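Notebook entry, November
Project: Gokside (side-scrolling platform game), build 31
Entered by: Esperanza Escobar, gameplay
Subject: Moving platforms, jump grace period, Kuruc level review

Purpose. This entry records the work done on the moving platform fault reported against build 30 and the settings carried into build 31. Colleagues working on the Sturulthorpe levels should read the section on platform order before placing any new lifts.

Fault. When the player stood on a platform moving downward, the character was treated as airborne on alternate updates. The landing sound repeated and the jump button was ignored for part of each cycle. The fault was present in all Kuruc levels with vertical lifts. It was not present on horizontal platforms.

Cause. The player's position was updated before the platform's. On a descending lift the platform then moved away from the player's feet and the ground check failed. The order has been reversed. Platforms now move first, any rider is carried by the same distance, and the ground check is made last.

Jump grace period. The period during which a jump is accepted after leaving a ledge was previously tied to the frame count. It is now held in milliseconds. A value of 300 was tried first and rejected, as the character could be seen jumping from empty air well past the ledge. The value is left open pending review by the level team.

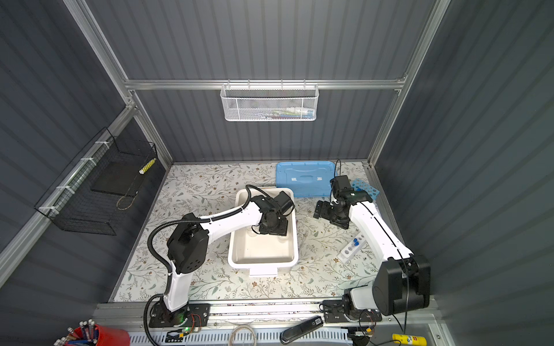
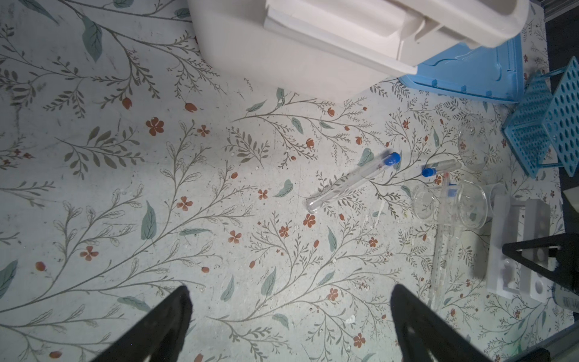 Work area, leaf-print table covering with white plastic containers.

Kuruc level review. The level was played 15 times from the first checkpoint with the new update order. The repeated landing sound did not return. Two matters remain open:

1. A crate pushed onto a lift is not carried with it. Crates use their own movement code and were not covered by this change.
2. The camera shakes slightly when a lift reverses at the top of its travel. It appears to follow the platform speed directly and may need smoothing.

Plitanby tileset. The sloped tiles were imported again with corrected collision edges. The short slope beside the mill still catches the character's feet when approached from the left. The tile has been marked in the editor and should not be used in new rooms.

Next steps. Apply the carrying rule to crates. Test a lift that passes through a one-way floor. Confirm that saved replays from build 30 are refused with a clear message, as the new update order makes them unreliable.

E. Escobar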